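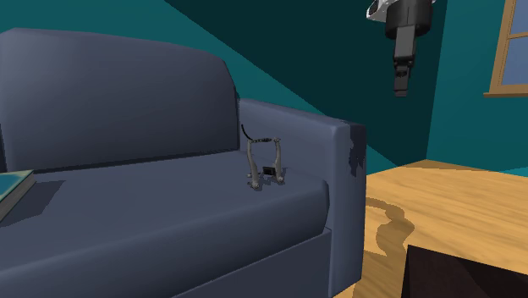

Words: Mehwish Hashmi. Checked against the workshop bench by Yasir Mirani.
Last updated: January

Section 4: Fitting and setting up V-brakes

The leaflet that comes in the Mustero brake packet says this job takes ten minutes. I have never seen it done in ten minutes by anyone who then trusted the result. Give yourself an evening the first time, and do the front wheel before the rear, where the cable run is shorter and there is less to go wrong.

These steps cover one wheel. They assume that your frame or fork already has brake bosses, and that the bosses are straight. If one is bent or the thread is stripped, stop now. No amount of adjusting will cure it, whatever the forum says.

4.1 Before you start

1. Put the wheel in and do up the axle properly. Spin it. If the rim wobbles from side to side, have the wheel trued first. Setting pads to a wobbly rim is a waste of a good evening.

2. Clean the rim with a rag and a little methylated spirit. The special rim cleaners sold for this may be very nice. I can't tell the difference.

3. Wipe the bosses and put a thin smear of grease on the outside of each. Keep it well away from the rim and the pads.

4.2 Fitting the arms

4. Look at the back of each arm for the small spring pin. Most bosses have three holes beside them. Use the middle one on both sides.

5. Slide the arm on and push the pin home. It should sit flat. If it springs back at you, the pin has missed the hole.

6. Do up the mounting bolt until it is firm, then check that the arm still swings freely. Follow the torque figure printed by the maker of your brake, and be wary of any figure that claims to suit every brake.

CAUTION: Do not force a stiff arm by slackening its bolt. Take it off and find out what is binding.

4.3 Setting the pads

7. Hold the pad against the rim by hand. The whole face should meet metal, clear of the tyre above and the spokes below. A pad that touches the tyre will wear through the sidewall.

8. Swap the curved washers about until the pad sits square. The thick and thin ones are there so you can change the spacing.

9. Tighten the pad bolt while holding the pad still. It will try to turn with the bolt. Check it again afterwards, even if you are sure. 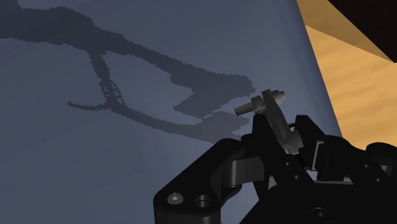 10. Toe-in, meaning a slightly earlier touch at the front of the pad, is supposed to stop squealing. Ulla Holmgren swears by a folded bit of card under the back end of the pad. I set mine flat and only bother if the brake makes a noise.

4.4 Cable and balance

11. Thread the inner cable through the curved metal guide and the rubber boot, then under the clamp bolt. Hook the guide into its holder.

12. Squeeze the arms so that each pad stands 2 mm off the rim. Pull the cable snug and tighten the clamp.

13. Pull the lever hard several times. The cable will settle and the gap will grow. Take up the slack at the lever barrel, or at the clamp if there is a lot of it.

14. If one pad sits closer, turn the small spring screw on that arm inwards, a quarter turn at a time. Squeeze the lever between turns or you will be fooled by the last setting.

NOTE: The Duda levers we tried came with a switch for long or short pull. V-brakes need long pull. Check this before blaming anything else.

4.5 Testing

15. Push the bike forward and pull the lever. The wheel should lock and the lever should stop short of the grip.

16. Ride slowly somewhere flat with no traffic. Check every bolt again when you get back.

Barkton Cycle Handbook. Questions or corrections: write to Razia Satti at the Barkton workshop desk. © Barkton Cycle Handbook. Back to top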